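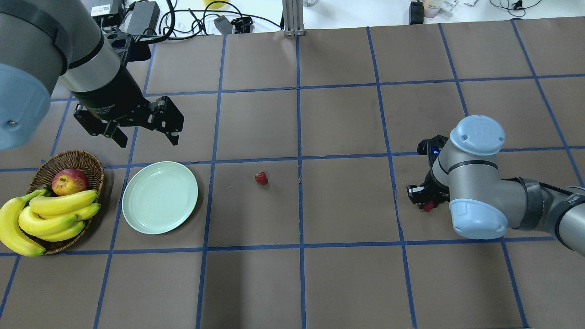

Two arms share the taped table at Ornis, with a strawberry and the fruit basket in reach.

Ollham, 27 July 2021 – We're pausing our fruit-sorting trials at Ornis, and I'd like you to hear why from me. During run 122 one arm missed a stop signal and kept closing for 8 seconds. The berry was jam! No one got hurt, but a stop has to mean stop, so I pulled the plug on both arms that evening.

We've traced it to a worn connector, and Despina Đorđević is swapping out every one like it (over 49 of them, poor thing). We'll start up again once she's happy with the stop tests.

Mateja Obradović, Ornis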